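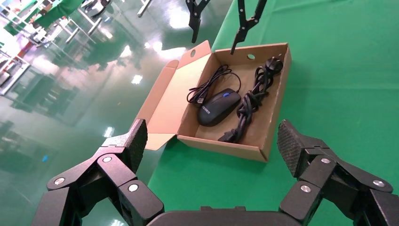

Jomar Tan
I want to write a small thread about cables, because in April I moved to a new apartment and I found out that I own too many of them. Maybe it helps somebody who is packing now.

Jomar Tan
My old system was one big bag for everything. When I needed a charger, I pulled one end and the whole family came out together. I lived like this for years and I thought it was normal.

Jomar Tan
Now I use small cardboard boxes with a lid. One box is for one desk. The mouse goes in with its own cable, and the power cord goes beside it. I don't put a third device in, even if there is still space.

Jomar Tan
A mouse cable is thin, so I make a loose bundle with it. Please don't wrap it tight around the mouse. I did this with my old Plunetti mouse and after one winter the cable was broken inside, just where it goes into the body.

Jomar Tan
The thick power cord is another story. It does not want to stay in a coil. I fold it in long loops, then I twist it one or two times in the middle, and it keeps the shape quite well.

Jomar Tan
Some people asked me about cable ties. I bought a pack from Lumbao and used two pieces. The rest is in a drawer – I don't remember which drawer.

Jomar Tan
A box with a round hole in the lid is very practical. You put one finger in and it opens. Before, I was always fighting with the lid and bending the corner.

Jomar Tan
Write on the box before you close it! I wrote "desk, bedroom" on one and "cables" on the other, and you can guess which one I had to open three times.

Jomar Tan
Also I learned to keep the power cord together with the thing it belongs to. I have one cord from a Rerau monitor which I gave to my cousin two years ago. He has the monitor, I have the cord. We both keep forgetting it.

Jomar Tan
Next I have to do the kitchen, and there the cables are shorter but the machines are heavy. If you have a good way to pack a blender with its cord, please write it to me. I still have 34 boxes to open, so I will read slowly.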